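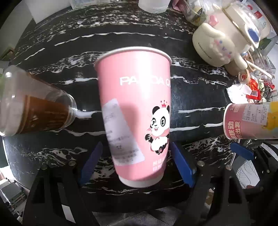
Pince à main ouverte devant un gobelet rose, plateau en marbre noir.

Règles de collecte à la pince : questions fréquentes

Cette page regroupe les questions reçues par l'équipe Nalis depuis la mise à jour de décembre. Elle s'adresse aux opérateurs et aux relecteurs. En cas de contradiction avec le guide Senarach, c'est le guide qui s'applique.

Faut-il débarrasser la table avant de commencer ?
Non. Les objets du quotidien restent en place : emballages, mouchoirs, vaisselle. On retire seulement les couteaux, les liquides chauds et tout récipient en verre placé à moins de 70 cm du bord. Un bocal posé au fond du plan de travail peut rester.

Peut-on utiliser un gobelet qui porte une étiquette de commande ?
Oui, si l'étiquette ne contient ni nom, ni adresse, ni numéro de téléphone. Dans le doute, décollez-la ou masquez-la avant l'enregistrement. Le floutage après coup n'est plus accepté.

Comment aborder un gobelet en carton ?
Doigts ouverts, un de chaque côté, à mi-hauteur. Fermez lentement et arrêtez dès que la paroi commence à céder. Un gobelet écrasé est sorti de la série et la prise est notée « rebut ».

Les surfaces brillantes sont-elles autorisées ?
Oui. Le marbre, le verre et l'inox sont admis, reflets de plafonnier compris. Évitez en revanche la lumière directe d'une fenêtre. Si le reflet couvre l'objet à saisir, déplacez l'objet et laissez la lampe où elle est.

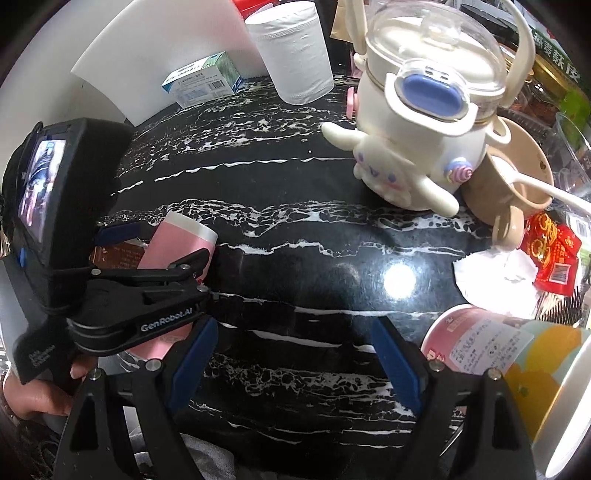 Doigts écartés au-dessus du marbre, main sur la poignée.

Où placer la main ?
Sur la poignée, jamais entre les doigts de la pince, même à l'arrêt. Les manches larges doivent être retroussées ou serrées au poignet. L'autre main ne touche pas les objets pendant la prise.

Que vérifier avant chaque session ?
Les patins bleus (pas de décollement ni d'entaille), le serrage des vis et la fixation des accessoires. Un patin abîmé se remplace par paire. Au-delà de 200 prises, on refait le contrôle complet, même si tout semble en ordre.

Deux opérateurs peuvent-ils travailler sur la même table ?
Oui, avec 2 pinces au maximum. Chacun annonce l'objet qu'il va saisir. Si les pinces se touchent, les deux prises sont annulées.

Un objet est tombé. Faut-il couper ?
Non, sauf casse ou liquide renversé. Laissez tourner, ramenez la pince en position ouverte, puis signalez la chute dans le champ « incident ».

À qui demander une dérogation ?
À Parveen Abeysekara pour la sécurité, à Ruwan Kodikara pour le matériel. La demande se fait par écrit, avec le formulaire 297. Les accords oraux ne sont pas pris en compte à la relecture.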